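Notebook, hand-held gripper comparison, Friday

9:10. Writing this before anybody tells me how it went. I was asked to have an opinion on the Fuvalmont fingers by the end of today and I already have one, so the job is to see whether the cloth changes it.

What we have: two kinds of finger for the hand-held tools. The old ones, which Nahom printed in the fall and which everybody complains about, and the Fuvalmont ones, which came in a padded box with a sheet promising "natural contact on soft goods." I have read that sentence many times and can't find a claim in it that could be tested. Chaltu says that's my problem with most product sheets. Fair.

The camera is the same on all the tools, the body is the same, the tag plate is the same. So for once we change a single thing between conditions. I want that written down, given that in February we changed the fingers, the firmware and the lighting inside one week and then argued for two more about which of them had helped.

9:40. Calibration. Jawad ran the tag check on both pairs. Left tool fine. Right tool showed an offset until he re-seated the plate, then it was fine too. He thinks the screw had backed out a little. I think the plate has never sat flat and the screw is what we blame. Ask Negussie shop for a plate with a locating pin instead of two plain holes. I asked for this before. No reply found in my mail, and no copy of my asking either, so possibly I only said it out loud.

Procedure for today, agreed with Kalkidan so that neither of us can change it at lunch:

- Pink cloth, laid flat, one fold to half, one fold to quarter, put down.
- Then the same from a crumpled start.
- Old fingers first, Fuvalmont second, then swap the order after the break.
- A drop is a drop even if it gets caught on the other finger.
- A regrasp is any full open and close after first contact.
- No repeats "to warm up." Warm-ups are how the bad ones vanish.

Kalkidan wanted a third condition with the foam tape on the old fingers. I said no, then said next week. The tape is probably what we will end up using, if I had to bet, and it costs almost nothing, but I don't want it squeezed in today with half the attention.

10:30. Old fingers, flat start. As expected. They pick up the edge well enough if you come in low and shallow, and they lose it if you come in steep. The operator learns this in a few minutes and then stops noticing, and this bothers me about the whole comparison. Anyone who has used the old fingers since the fall has trained their own wrist around the faults. Put something better in the same hand and for an hour it will look worse. Put something worse in and it may look the same. I don't know how to correct for it with the people we have. Abrehet is the only one who hasn't folded with either, so I'm giving her numbers their own column.

Abrehet's first note to me, copied as she said it: "I can't feel when it closes." Both kinds of finger. She's right, you can't, you watch the tip or you watch the cloth. The rest of us quit mentioning it long ago.

11:15. Fuvalmont fingers, flat start. First impression is good and I distrust it. They are softer to close and the cloth slides out less when you lift. But the tip is fatter, and on the second fold you have two layers plus the table and there isn't much room to get under. Nahom did it by dragging the corner to the table edge and taking it from there. That works. It also isn't the task. If the cloth were in the middle of a bigger table he would be stuck. Logged it as a success under our rules, with a star, and the rules need a line about the table edge.

Jawad says stars are how I keep the right to reject a result later. Also fair.

12:50. Lunch ran over. Swapped the order as agreed.

Side question from Chaltu on the wide lens. She checked a handful of the morning clips and thinks the fatter tip hides the contact point in the wrist view at the moment of closing. With the old fingers you see the edge of the cloth go in between. With the new ones you see cloth, then finger, then cloth held. If she's right, a policy trained on these clips gets no picture of the one thing it has to learn. I would weigh that above any drop count. She's going to pull matched pairs and put them next to each other. I asked her not to choose the pairs herself. She will have the script pick.

Count of clips on the drive before today: 1,445. After Kalkidan's filter for missing tags and short takes: 1,012. I wrote both down because the Jurkeo summary only ever quotes the first one. It's a big difference and it belongs in any slide where we say how much data we have. When I raised it, the answer was that the rejected ones "may be recovered." I'd like to see a single recovered clip before we count them.

2:20. Crumpled start, both finger types. Everyone is slower. The old fingers did better here than I would have guessed, mostly thanks to the thin tip, which gets into a crease. The Fuvalmont ones want a bigger pinch and you end up lifting a wad and shaking it open. Two-handed, it's all right. One-handed I wouldn't bother.

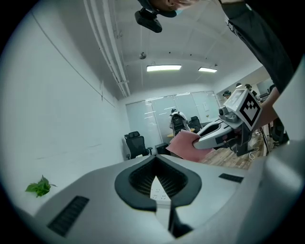
Also noticed that people hold the cloth differently when they're waiting. With the old fingers they put it down between takes. With the new ones they tend to keep it pinched and talk. I take that as a mild vote for the grip, and also as a reason to check that the motors on the holding side aren't getting warm. Nobody had a thermometer at hand. Put one in the drawer.

3:05. Chaltu's pairs are up. Looked at them with Jawad, who hadn't been told which was which (he could tell at once, so much for that). In most of them she's right, the contact is hidden. In a few the cloth comes in from the side and you can see everything. So it depends on approach angle, and approach angle depends on who was holding the tool. We could ask for side approaches only, but then we are coaching people around the hardware again, and I complained about exactly that at 10:30.

Option: move the camera up and tilt it. Nahom says the bracket allows it but all the older clips would then be from a different view. Option: shave the tip. Nahom would like to do this with a file today. Told him to do it on the spare pair only and to photograph it before and after.

3:50. Talked to Drudent on the phone about their own fingers, which they say fit our bodies with no adapter. Asked for the tip thickness. Was told it's "comparable." Asked comparable to what. They will send a drawing. Not holding a slot in the schedule for it.

4:20. Where I stand, in no order:

Fuvalmont is better at holding. I accept that, and I didn't expect to. It is worse at getting in. For flat cloth on a small table you hardly see the difference, and flat cloth on a small table is what everybody demos. I'd want to see towels, and something slippery, and socks, before spending money on a full set.

Abrehet's column is the only one I half trust, and it's one person on one day. In her hands the two were close on the flat start, and the old ones were clearly ahead on the crumpled start. Everyone else's numbers lean toward the old fingers in the first block and flatten out in the second, the way you'd expect if they were just getting used to the new ones. It may also mean they were getting tired. The swap was supposed to separate those and I don't think one swap is enough.

I am not going to write "Fuvalmont recommended" in the Jurkeo summary. I am also not going to write the opposite. Kalkidan wants one sentence for the top of the page and I've offered her "More tests needed on crumpled cloth and thin layers, and a decision on the camera view first." She says nobody reads a sentence like that. She can shorten it as long as the camera part stays in.

For next week:
- Foam tape on old fingers, as its own condition.
- Tag plate with locating pin, in writing this time, to Negussie.
- Line in the rules about the table edge.
- Two more people who have never used either finger. Ask upstairs.
- Nahom's filed tip, if he hasn't ruined the spare pair.
- Temperature on the holding side after a long pinch.
- Both clip counts in the summary, side by side.

4:45. Nahom has filed one of the two tips. It does get under the second fold. The surface is now rough on that side and it catches threads. Chargers on, tools back on the rack, cloth in the bin for the wash.

This site uses cookies to remember your login and page settings. By continuing to browse you agree to their use. Accept | Manage preferences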